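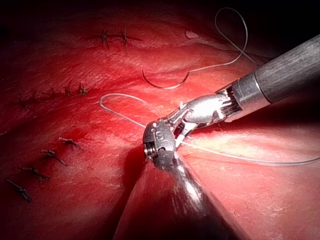
Standcombe Neighbours Help Board
Health and Hospital Visits

How long before my husband can manage stairs and a bit of gardening after his operation?

Posted by Raghda Kanaan, Sun 4 June

Hello all, I hope it's all right to ask this here as you were all so kind when I wanted to know about the parking. My husband is booked in for a keyhole operation on his tummy in September and I'm trying to get the house ready well ahead of time, which he says is silly, but I like a list! We have a steep staircase and the only bathroom is at the top. He is also very attached to his allotment and has 73 leeks that he talks about like grandchildren. Should I bring a bed downstairs? And what did you all wear coming home?

Elias Khasawneh

Dear Raghda, it isn't silly at all, I did just the same for my wife. We dragged the spare bed into the front room and she never slept in it once. She took the stairs slowly, one hand on the rail, and made one trip down in the morning and one back up at night. Do ask the ward before he leaves, though, as it depends so much on what he's having done, and get them to write down what he may lift and when. A full watering can is heavier than you'd think, so find someone to do the leeks. For coming home I'd say loose trousers with a soft waist and slip-on shoes. Hold a small cushion under the seat belt, too, it was the best thing we packed. If a wound turns hot or weepy, or he feels feverish, ring the ward straight away and don't wait for morning.
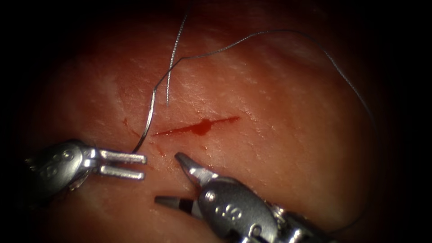
A small cut and a loose suture thread, close up.

Tannous

Soft waist yes. My brother wore jeans and regretted it all the way back to Wallitz. Peppermint tea for the wind, lots of it.

Raghda Kanaan

Thank you both, the bed is staying where it is. My neighbour has offered to do the watering, and I've started on the soups for the freezer.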